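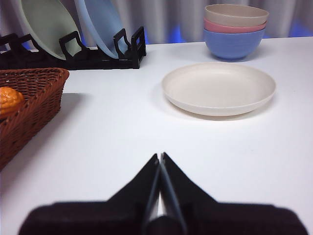 Applying for the clerk's post at Istow: how I got on

May 20, 2020

I have been promising to write this one up since March, and as the kettle is on and the house is quiet I may as well get going. A good few of you wrote to me when the Istow council recruitment notice came out, asking whether it was worth the bother of applying. I said I would have a go myself and report back, so this is me reporting back, at some length I'm afraid (you know what I'm like by now).

The notice was for junior clerks in the records and licensing offices. There were 4 posts going, and I heard from a lady in the queue at the library that they had 800 forms in before the closing date. I have no idea where she got that figure, but I can well believe it. It is steady work with a pension and a bus stop outside the door, and there isn't a great deal of that going round here at the moment.

The form itself

You could do it on paper or through Plorkell, the website the council uses for all its vacancies now. I went with Plorkell, and I wouldn't say it was hard, only slow. It wants your whole working history in order, with the month you started and the month you left each place, and I had to go up into the loft for my old payslips because I could not for the life of me remember when I finished at Nikolaidis. I was on the order desk there for years and you would think the dates would have stuck!

There is a box for your personal statement, and it lets you have 1000 words. I used nearly all of them on my first go, and then read it back over breakfast and took half of it out again. Most of it was me saying the same thing about being organised. What I left in was the time we moved the whole filing room at Nikolaidis from one floor to another and I had to work out where everything would live. It was the only bit that sounded like a person.

One thing to watch. Save as you go along. Plorkell logs you out if you stop typing for a while, and I lost my referees twice while answering the door. After that I wrote everything out in a notebook first and copied it across, and I'd do the same again.

The test

If they like your form you get sent a link to a test, and this is run by a different firm called Wostatora. It has 2 parts. The first is checking names and addresses against a list and spotting which ones have been copied wrongly, and I quite enjoyed that - it was like one of those puzzles at the back of the paper. The second is sums and reading, a page about parking permits and then some questions on who would be allowed one. It is timed and there's a clock in the corner, which I covered up with a sticky note as it was putting me right off.

I did mine at the kitchen table with the phone unplugged. You can practise beforehand on the Wostatora site, it's free, and the practice questions are very close to the real thing. I wish I had done more of the permit sort and fewer of the addresses.

Where things stand now

I passed the test, I'm pleased to say, and I had a very nice letter telling me so. Then the interviews were put off, what with everything being shut, and the last I heard was that they will be done by telephone or over the computer and we are all to wait for a date. So I'm waiting. I check my email more than is good for me, and I have ironed a blouse in case it's the computer.

If you applied and haven't heard anything at all, do look in your junk folder, as that is where my test link ended up. And if you missed this round, the council usually has a few more posts in the autumn. I'll put them up on here when I see them.

Comments

Marrowfat says:
Thank you for this, I was in the licensing lot too. Mine went to junk as well, I only found it with a day to spare.

Inkyfingers says:
Did you have to give 2 referees or was it more? My last boss has retired and I'm not sure he still counts.

Blog author says:
Just the two, and I'd think he does count - I put down somebody who has left and they didn't mind. Good luck with it!

Hilltop Gran says:
Fingers crossed for you. My niece got in that way and has been there ever since. Let us know how the telephone one goes.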